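My Two Weeks Without a Password Manager (and Why I Went Crawling Back)

By Sheila Cropper
2023-05-16

I should say up front that I'm a bit of a hoarder when it comes to logins. When I finally sat down with a cup of tea and went through the lot, I had 57 accounts, and I only recognised 40 of them. There was one for a shop that sold nothing but lampshades. I've never bought a lampshade!

I'd been using Skaltus to look after my passwords, and it was fine, but the renewal came round and I got it into my head that I could manage with a notebook and the browser's own saved logins. How hard could it be?

Well. The notebook lived in the kitchen and I mostly work upstairs, so that was one problem (good for my step count, I suppose). My handwriting was the other. I locked myself out of my email for 15 minutes over what was either a capital I or a small L, and by then I was cross enough to try Rerilo, which a friend at work swears by.
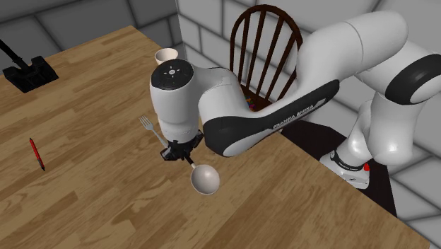 What I use now

Rerilo won me over on the phone, where it fills things in without a fuss. I had a go with Adano too and liked the look of it, but it kept asking me to sign in again and my patience is thin before breakfast. If you share logins with a partner, try the family plan before you pay for two separate ones.

Do turn on the second step for your email and your bank, even if you do nothing else. I print the recovery codes and keep them in the drawer with the passports.

My renewal comes up in September, and this time I've put it in the calendar. The lampshade account has been deleted.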